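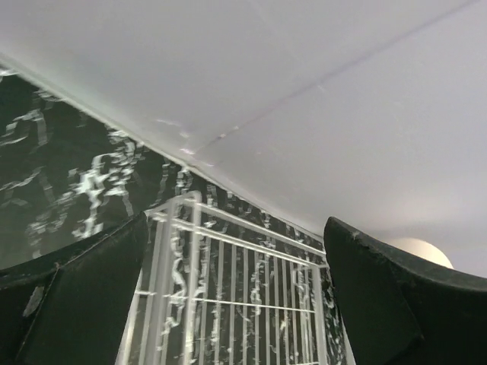
White panel from underneath, with the scuff marks near the seam

Dear all,

Thank you for the answers about the pattern names. I reply to Ecaterina under her message, because there were two different questions in it.

On 19/10/2018 Ecaterina Vasiliu wrote:
> I have bought 3 small bowls from the Cluda market and the seller
> called them all "Oprea pattern". Is this a real name or only a
> selling name? Also, may I put them in the oven?

For the name, I think it is a selling name. In April I looked through the old Otetti price lists, and "Oprea" is used there for a shape with a low foot. The decoration had only a number. Sellers later joined the two things.
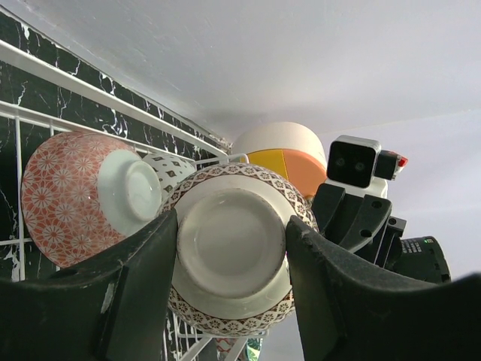

Rosette and lattice band in brown; orange-red flowers on the other bowl

For the oven, I would not do it. A printed decoration over the glaze is fired at a lower temperature, for example 700 degrees, while the glaze itself may need more than 1000. Your kitchen oven is far below both, but the quick change of heat can open small cracks in the glaze. Please wash them by hand also.

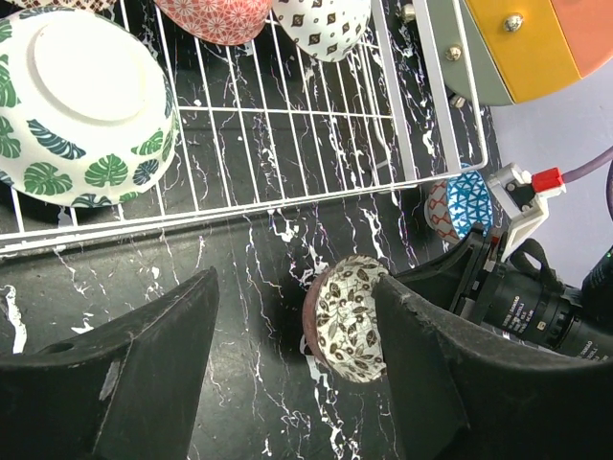

Leaves and small flowers, reddish-brown rim

If somebody still has the second Otetti list, with the pages for plates, I would be very glad to get a copy. Mine stops after the cups. I can pay for the postage.

With kind regards to everybody on the list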